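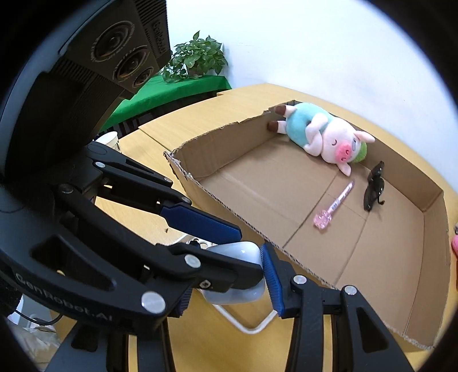
Fig. 1. Hand-held gripper holding a computer mouse by the box, demo table.

2 min read

Visit report, group 2 (Urszula Głowacki, Orestis Michailidis)

Went to the Dakska open day in September for the automation unit. Got there late, missed the intro talk. Demo was picking up mixed household stuff with a hand-held gripper, cameras on top. Blue ridged pads on both jaws. Box had a plush pig, sunglasses and a pink toy in it.

Nesrin Yüksel ran the table. She said their target is 300 recorded grasps per session, and they had 70 by lunch. Soft things are easy to grab but hard to place. Cables are a pain, they snag.

Orestis tried it, heavier then he expected. Wrist got tired fast.

Still to do: ask Nesrin how they label failed grabs, add sketch of the jaw linkage, fix refrences.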